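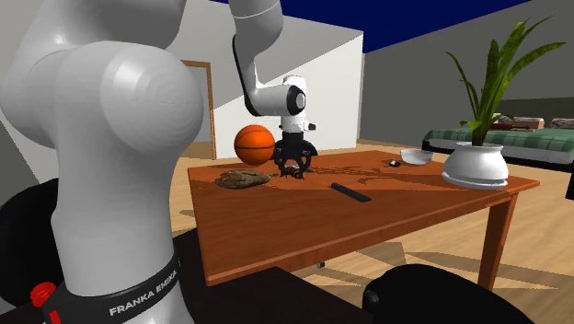
Kavia 200 emergency water tank, for when the mains goes off and stays off. Holds 200 litres, food-safe liner, screw lid, brass tap at the bottom. Sits flat on any level floor, indoors or in a lean-to. Lid is plain grey-white plastic, smooth, much the same shade as the casings on the robot arm, so it wipes clean but does show muck. Dark tap washer, 2 spares in the bag.

Fill from a hose or kitchen tap. Drop in one tablet per fill (pack of 10 included), leave it half an hour before drinking. If the supplier has put out a boil notice then boil it aswell - tablets don't replace that.

Delivery: Idodstead and villages free, Gretberg side small charge, ask. Van goes out mornings only. Two people needed to carry it in, one if it's just up the path. Please don't fill it before you've decided where it's going.

Old Rathore taps fit with the adaptor, sold seperately. Rathore lids do not fit.

Out of stock in green till June. Blue is here now.

Bulk orders for streets or flats - ring and ask for Danica Đorđević, before 4pm.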